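Folding day at Erkerik – the gallery

Hello again! The cupboard sort-out finally reached the soft stuff, meaning every slippery, floaty, crumply thing we own, and I promised a few of you a page about it. So here are my notes and what I took on the day, with a line or two for each bit of the job.

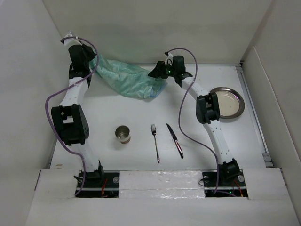

1. The sea-green one

My favourite colour of the whole lot, and the most maddening to fold. It's glossy and a little bit see-through, so it picks up the light in all the soft folds, and on the white tabletop the green looks lovely. Still very crumpled at this point, gathered up narrow at one end and spreading out loose and rounded at the other. The hem has a bluish tint, which I hadn't noticed in all the years it's been in the cupboard – look for the pointed corner over on the right.

2. How I fold the slippery things

No pictures for the rest, I'm afraid, as my memory card filled up (I'd left all of October's garden on it), so you'll have to make do with my chatter.

With anything shiny I start from a corner. Find one, hold it, then run your other hand along the hem until you get to the next. If you go for the middle you'll be there all afternoon. Once you've got two corners, hold the piece up and let it hang for a moment, then lay it down with the hem nearest you and smooth away from yourself with the flat of your hand. Don't press hard! It only slides off the other way and you have to start again.

Fold in half, smooth, fold in half again, and then roll it. I used to stack mine flat and the whole pile would go over every time I opened the door. Rolls stay put, and you can see every colour at once.

3. The Clirholm boxes

I bought these when we first moved to Erkerik and they've been through two kitchens and a loft. They're the low, wide sort with a lid that never quite sits down on one side. One now has the plain things in it and the other has the patterned, and there's a third under the bed which I'm pretending I don't know about. If anyone has a spare lid for the larger size, please do drop me a message, as mine has a split right across it.

4. Ward Van Loon's labels

Ward did the labels for me, in his best capitals, on brown parcel tags tied with string. I asked for "thin, green and blue" and got "THIN, GREEN, ALSO BLUE", and I've grown rather fond of it. Tie them to the handle and not the lid, or you'll swap the lids over one evening and then nothing matches. (Yes, I did, and it took me until spring to sort out.)

5. The Kurent pile

Kurent is our name for the bag of bits that are too small or too frayed to fold but too nice to throw out. Ribbon ends, half a curtain lining, the sleeve of something mustard. It weighed 700 grams on the kitchen scales when I'd finished, down from a good deal more, and I'm counting that as a triumph. Most of what came out has gone to Matei for the puppet costumes. Their door is number 22, up the side passage, and they'll take anything shiny as long as it's clean.

6. What I'd do differently

Clear the whole table first and keep your tea somewhere else. I'd also do the slippery things early on, while you've still got some patience in you – I left them till after lunch and was quite short with a perfectly innocent pillowcase. And do have a big flat surface if you can get one. I tried the bed the year before last and everything simply slid to the dip in the middle.

A few of you have asked about creases. I hang the worst ones in the bathroom while somebody has a shower, then give them a gentle shake and leave them over the rail till bedtime. I keep the iron well away from anything glossy after a very sad incident with a dressing gown.

Next up is the wool drawer, and I've already found a moth, so wish me luck! If you've got a better way with slippery corners, leave me a note in the guestbook and I'll try it on the next lot.

Page last updated 22 Jul 2018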